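Práctica 4. Recogida de bloques en cajón (bin picking)

Taller de robótica Jaditis. Guion de Katalin Rácz.

Paso 1. Preparación del cajón
Sujetar el cajón metálico a la mesa con la mordaza. Colocar seis bloques en orientación arbitraria – tres marrones y tres verdes.

Paso 2. Aproximación
Cargar el programa y limitar la velocidad al 17 %. Bajar la pinza hasta que el bloque elegido quede entre los dos dedos, sin tocar la pared del fondo.

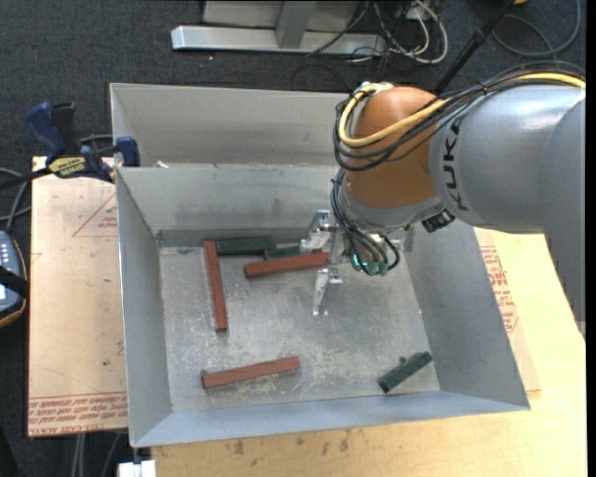
Paso 3. Cierre y comprobación
Cerrar la pinza y esperar 40 ms antes de leer el sensor. Si la lectura es inferior a 194, abrir, subir y repetir desde el paso 2. Anotar cada intento en la hoja de grupo.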